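Setting Up a Simulated Bench Before You Wire the Arm

Wodaddale Shared Workshop — members' build guides
Applies to: the bench arm build, stages three and four

Purpose of this guide

Members who are building or refitting a tabletop robot arm are required to prepare a simulated version of their bench before the arm is powered for the first time. This guide sets out how the workshop expects that to be done. It covers measuring the bench, building the table and the arm in the simulator, placing loose objects, setting up the gripper, and carrying out the first approach to an upright rod. It does not cover wiring, motor selection or the power supply, all of which are dealt with in the stage two guide.

The work can be done on the workshop computers or at home. Members working at home should use the same version of the Nechyporuk scene files that is installed on the workshop machines. Scenes saved in a newer version will not open on the older one.

What you will need

A steel rule or tape marked in millimetres.
A set of calipers for small parts.
The Graton arm model, from the shared folder.
The Nechyporuk scene template, also from the shared folder.
Your own bench record sheet, completed at stage one.
A computer with at least the free disk space stated on the template's cover note.

Allow one long evening for the table and arm, and a second for the objects and the approach. Members who have not used a simulator before may book the induction slot, which is held monthly.

Step 1. Measure the bench

Measure the working surface of your bench along both edges and across both diagonals. If the diagonals differ, the bench is out of square and the difference should be entered on the record sheet. Do not correct it in the model. The simulated table should match the bench you have.

Next, measure the position of the arm's base from the front left corner of the table. All positions in the workshop's scene files are given from this corner. A member who measures from a different corner will find that every object is misplaced, and the fault is tedious to trace.

Record the height of the mounting plate separately from the height of the table top.

Step 2. Build the table in the simulator

Open the scene template and save it at once under a new name, using your bench number followed by the month. The template itself is shared and must not be overwritten.

Enter your table dimensions in the surface panel. The template's table is plain. You may add lettering, recesses, slots or markers to it, provided that each is modelled as a separate part and can be switched off. Raised details deserve some thought. A letter that stands only slightly above the surface is enough to catch a fingertip during a low sweep, and the simulator will report this as a collision even where it looks harmless on screen. Recessed details cause less trouble, but a thin object stood across a recess may tip when the physics is switched on.

Set the friction of the table top to the value on your record sheet. If you have no value, use the template's default and make a note that you have done so.

Step 3. Load the arm

Load the Graton model and attach it to the mounting point. Check the following before going any further.

The base faces the way it does on your bench.
Each joint moves in the direction shown on the joint chart.
The joint limits are switched on.
The gripper is attached as a separate part and is not fused to the last link.

The last point is overlooked more often than any other. A fused gripper will appear correct when the arm is still, but its fingers will not close.

Move each joint through its full range, one at a time, at the slowest speed setting. Watch the elbow in particular. On a small bench the elbow may pass through a wall or shelf that has been modelled close behind the table, and the same will then be true of the real arm.

Step 4. Place the objects

A bare table makes for an easy test and a poor one. The workshop asks that every scene contain a mixture of shapes: something flat, something upright, and something with an irregular outline. Objects may be taken from the shared library or modelled by the member. They need not be tools or parts.

Place the objects with the physics switched off, then switch it on and let the scene settle. Any object that was set a little above the surface will drop, and any that was set a little below it will be thrown clear. Where an object is meant to stay at a fixed height, mark it as fixed in the object panel before the physics is started. Where one object rests on another, place the lower one first and let it settle alone.

Leave a clear space beneath the gripper's starting position for the target. In this exercise the target is the short black rod supplied in the library under the name Clandis rod. Stand it on its end within easy reach of the arm. A slight lean is acceptable and is useful practice, as rods on a real bench are seldom perfectly upright.

Step 5. Set the view

The simulator opens with a view from directly overhead. This is suitable for placing objects but unhelpful for judging height. Before attempting the approach, lower the view until the table is seen at a slant and the tips of the fingers and the top of the rod can be seen together. Move the view sideways if the arm's lower link stands in the way.
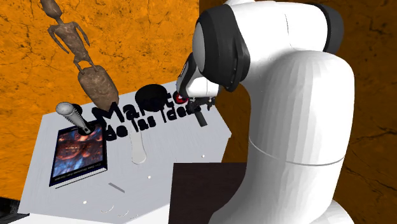
Simulated bench at the approach stage, with the fingers pointing down above the short black rod.

Save the view once it is satisfactory. Members who intend to compare several runs should use the same saved view for all of them.

Step 6. Make the first approach

The approach is carried out in two movements: a travel movement, which brings the gripper over the rod, and a descent, which lowers it. They should be programmed separately and tested separately.

For the travel movement, set the height of the gripper so that the fingertips clear the tallest object on the table by 100 millimetres. Run the movement at the slowest speed. If the arm takes an unexpected path, stop the run and look at the elbow setting. The same gripper position can usually be reached with the elbow high or low, and over a crowded table the high setting is to be preferred.

For the descent, open the fingers fully and lower the gripper in short stages. Stop when the fingertips are level with the upper part of the rod. Do not attempt to close them at this point. Turn the view and confirm from a second side that the rod stands between the fingers. A gripper that looks well centred from one side may be badly out from another.

Where the rod leans, turn the wrist so that the fingers close across the lean. Closing along it tends to push the rod over.

Step 7. Close, lift and return

Close the fingers at the lowest force setting and raise the gripper by 33 millimetres. If the rod slips, increase the force by one setting and repeat from the start of the descent. Hold the rod at the raised height for a slow count of five, then lower it and open the fingers. The rod should remain standing, or at worst lean as it did before.

Repeat the full sequence until it has been completed ten times in succession without a collision report. The run log should then be saved with the scene. A full log comes to nearly 2820 lines, and members are asked not to print it.

Common faults

The rod jumps when touched. The simulator's time step is too large. Halve it and run the sequence again.

The fingers pass through the rod. The rod has been loaded as a display object only. Delete it and load it again with contact switched on.

The arm trembles at rest. Two parts are overlapping slightly, most often the base and the mounting plate. Raise the base by the smallest amount the panel allows.

Error 458 appears on loading. The scene file refers to an object that is missing from your library folder. Copy the complete library across; copying single objects does not always bring their surface files with them.

The gripper stops short of the target. Check the joint limits first, then the position of the base. If both are correct, the target is out of reach and must be moved — both in the scene and on the bench.

Before moving to the real arm

Submit the scene file, the run log and the bench record sheet together. They will be checked against one another, and the bench will be measured again by a second member. Power may be connected only when the record sheet has been countersigned.

For the first session on the real arm, the speed must be set no higher than that used in simulation, and the emergency stop must be within reach of the person at the keyboard. Loose objects should be left off the bench until the travel movement has been run on its own. They may then be added one at a time, in the order in which they were placed in the scene.

Questions about the template or the library should be entered in the build log kept beside the workshop computers. Corrections to this guide may be entered there as well, with the step number given.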